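Wilimmont pits two grippers against each other, and a bowl gets caught in the middle

Lab budgets being what they are, most gripper comparisons happen in a brochure. Wilimmont has gone to the trouble of doing one on a table. The company spent June running 354 trials of two finger designs, the pointed Sturnen and the white-padded Tovar, on a pair of matching arms that face each other like in-laws at dinner.

"We wanted to settle an argument," said test lead Salamatu Iyamu. The argument is now in its second month.

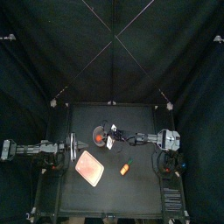 Pads ahead, for now

Tovar dropped the bowl 30 times, Sturnen 39. Fans of the pointed fingers say bowls were always going to favor pads, and have asked for a rematch with something thinner — Tanko Oyelaran, who designed them, suggests playing cards.

Both grippers struggled with the little orange bottle when it was lying on its side. Wilimmont plans 2 more rounds and will publish the full results once everyone agrees on what counts as a drop.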